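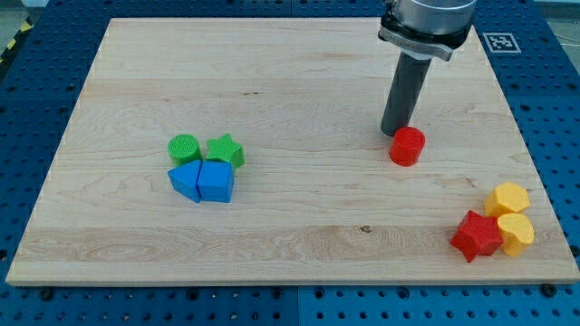
Print | E-mail

Notebook, Erkthorpe shared workshop
June, evening, started 19:30

Continued with the Ikar arm and the pushing task. Igor was with me until nine, then alone.

The new board is on the blue table now. The old one was painted, and the blocks were sticking on it. On the maple they slide much better, but I have a feeling the grain has some influence: along the grain the push goes straight, across it the small ones turn a little. I did not measure it yet, so please do not quote me.

Rod height. Last time I had the tip 2 mm over the wood and it was scratching when the arm went to the far corner. I think the board is not fully level, or my table plane in the software is wrong. Lina says it is the plane. I will teach it again with four points instead of three and then we see who was right.

Blocks. The cylinders are easy, you push and they go. The stars are the difficult ones -- if the rod comes between two points it holds nicely, but if it touches one point, the star rotates and the rod goes past. The red star can also end up on its side, and for this the program has no answer at all. For now I stop and put it flat by hand. When two blocks stand pressed together, like the blue triangle and the blue pentagon, I must first push one away, so I wrote a small "separate" move. It needs a slower speed, I left it at 22 mm/s.

Marker at the corner of the table: please do not clean it with alcohol, Teodor! The print comes off. If it must be replaced, the file is in the Cullumow folder, and the calibration has to be done again after.

Also the clamp at the collar was a bit loose at the end of the evening. Tightened. Somebody should look at it before every start, not only me.

To do:
- teach the plane again, four points
- ask Sreekumar for the shorter rod
- the log file stops at 700 lines, find out why
- return the hex keys to the Nowicki drawer

Finished at 22:40, power off, key on the hook.

Print | E-mail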